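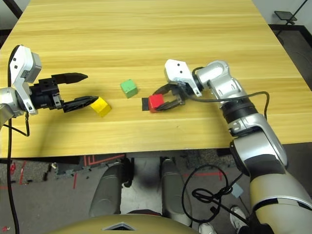

## Finishing small coloured cubes with water-based stain

The method covers bare wooden cubes with an edge length of 26 mm, coloured one shade per cube. Yellow, green and red are used throughout. Other shades behave the same way, except dark blue, which needs a third coat on most timbers.

### Materials

- Bare cubes, sawn square, in beech or maple
- Abrasive paper, 240 and 500 grit
- Water-based wood stain (Prondwood or similar)
- Clear acrylic varnish, satin (Vetitz Satin was used for the test set)
- Lint-free cloth
- A flat offcut with panel pins driven through, points up, to serve as a drying rack

### Preparation

1. Lay the 240 grit sheet face up on a flat table and tape down the corners. Move the cube over the paper, with the grain. Sanding with a hand-held block rounds the faces.
2. Take each edge off with two light strokes at 45 degrees. Corners get one stroke.
3. Wipe with a damp cloth to raise the grain and leave for 5 hours.
4. Sand again with 500 grit, lightly. Remove dust with a dry cloth.

End grain absorbs more stain than the other faces and will finish darker. To reduce this, wet the two end-grain faces with clean water immediately before staining.

### Staining

Start with the lightest colour and finish with the darkest. Yellow picks up contamination from a used cloth very easily, and a red smear on a yellow face cannot be sanded out without going back to bare wood.

1. Stir the stain. Do not shake it.
2. Apply to five faces with a folded cloth, then set the cube on the pins with the bare face upwards.
3. Coat the remaining face.
4. Wipe off the surplus after 9 minutes.
5. Leave overnight, then apply the second coat in the same way.

For a muted green, dilute the stain with one part water to four parts stain. A full-strength green covers the grain almost completely after two coats.

### Varnishing

Apply two thin coats by brush. Check the lower edges for runs after each coat. Pin marks are small enough to be filled by the second coat if the cube is turned between coats.

### Checking colour

Judge colour on a pale surface in side light. The top face will look brighter than the shaded sides, so turn each cube and compare like with like. Rub one face with a damp white cloth once the varnish has cured; any transfer means the coating is incomplete.

Drying times were measured in December in an unheated workshop and can be shortened indoors.

Method by Yoga Majimbun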